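How to look up a former mayor or council member in the town archives

Most town records from before the 1950s have never been put online, so finding out who held office usually means a visit. The steps below are for the Zeltport reading room, but Pemby and Hamen work much the same way.

1. Write down what you already know: the person's last name, the office, and a rough span of years. A span of 50 years is too wide. Try to get it down to one or two terms.

2. Ask for the election returns first. They are filed by year, then by ward. Terms ran 4 years for mayor and 2 for council.

3. Note the volume and page number of each entry before you hand the book back.
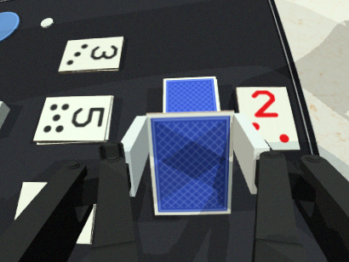
One reader wrote in that the Longo returns are bound with the tax rolls, and that she spent nearly 6 hours in the wrong volumes before a clerk told her. Check the spine labels there before you order anything.

4. Move on to the council minutes. The first meeting after an election lists everyone sworn in, and any resignation should be in there too.

5. Compare the spelling of the name in both sources. Clerks often wrote what they heard - Borland and Boreland may be the same man.

Copies have to be requested before 4 p.m. The reading room is closed for all of January.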